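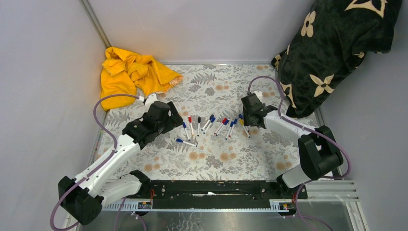 11/15/18, Relerwood bench. Tidying up, again. I promised the Wambridge lot a straight answer on whether our two-armed setup could do a kitchen-drawer sort of chore yet, and I keep coming back to pens, which everyone has loose in a drawer at home and no one ever sorts. Markers are a horrible little object for a gripper when you think about it: slim, round, white barrels that look alike from most angles, and only the cap to tell you which is which. I've got blue, red and black caps in the mix, mostly blue and red, all lying at different angles on the flowery mat (I do like that mat, and it's a fairer test than plain grey because real tables have patterns on them). The ones in the middle lie close together, and that's where I expect the trouble.

What I want to know, in order of how much I care:

Can it take one marker out of a close pair without dragging the other along? A child of three can do this. The jaws on ours are chunky and they need room either side, so my guess is it'll have to nudge first and grab second. I'd be happy with a nudge! A person nudges all the time and doesn't notice.

Can it share the job out? Left arm takes the left cluster, right arm takes the right, fine. It's the ones in between I worry about. On the old planner both arms would go for the same pen and then both politely back off, for ever. Curora reckon their new release fixes it with a simple priority rule. We'll see. I've set the timeout to 14 seconds so at least I'm not sat here watching a stand-off all afternoon.

Does it know when it's finished? This is the bit that gets skipped in every demo I've ever been to. Picking up is the showy part, but a chore is only done when you can walk away from it, and I've yet to use a machine that I'd walk away from.

Note on cables: keep an eye on the purple ones when the arms cross over. There's plenty of slack looping about at the moment and I'd sooner have too much than too little, but I must put proper clips on the order. Also ask whether Mansour still do the thinner fingertips, as the ones in the catalogue were all for boxes.

The yellow cloth and the black flowery cushion are at the back of the mat. Cloth folding is a whole other misery and I'm leaving it till February, whatever I said in the meeting. Pens first.

My feeling so far, for what it's worth - on the shop floor, yes, if everything arrives the same way up and you've paid for a tray to make sure it does. At home, not yet. I could clear this lot by hand in the time it takes to load the config, and I'd have a cup of tea in the other hand. But I said much the same about picking up anything round, and had to eat my words, so I'm not betting money on it.

To do: check the cap colours under the evening lights (red and black were getting muddled), log failed grabs separately from dropped pens, write back to Wambridge.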